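The Coat on the Third Floor

Italo Santoro had been waiting since March for somebody to open the Altano trunk, and now that somebody was him! 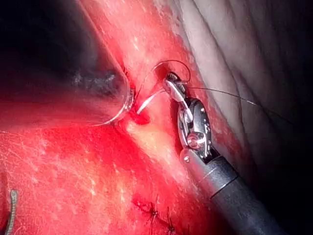 He had the key in his left hand and the inventory sheet in his right, and he was so excited he tried to unlock the thing with the sheet. Eltine's little regimental museum had one floor for the famous battles, one for the flags, and then the third floor, where the boxes went. Italo loved the third floor. It smelled of camphor and old canvas, and every box up there had been carried by a person who was tired.

"Item 373," he read out loud. "One trunk, Sergeant Lo Presti, mountain artillery. Contents not examined."

Not examined! He could have kissed the page.

The lid came up with a groan. On top lay a gray wool coat, folded the way soldiers fold, sleeves in, collar flat. Under it were three mess tins, one inside the other, and a bundle of letters tied with bootlace.

"You're supposed to wear gloves," said Italo Dal Bello from the stairs. He was 81 and had run the place before the other Italo was hired, and people in town called them Old and New.

"I am wearing gloves."

"You're wearing one."

New Italo found the other in his pocket and put it on. Then he lifted the coat, and it was heavy – wonderfully heavy, the kind of weight that makes you stand up straighter. Something slid inside the lining.

They both heard it.

"Battery from Senis," said the old man, coming over much faster than he had climbed. "They sewed things in. My uncle had his mother's ring in his for the whole campaign."

The stitches along the hem were black where the rest were gray, big clumsy stitches, a gunner's work. New Italo pressed the cloth and felt a small flat shape, and next to it another. Buttons? Coins? A medal he never told his wife about?

"We'd have to write to the family first," he said.

"There's a granddaughter. She has the bakery."

"Is she open now?"

Old Italo looked at his watch, then at the coat, and he was already reaching for his hat.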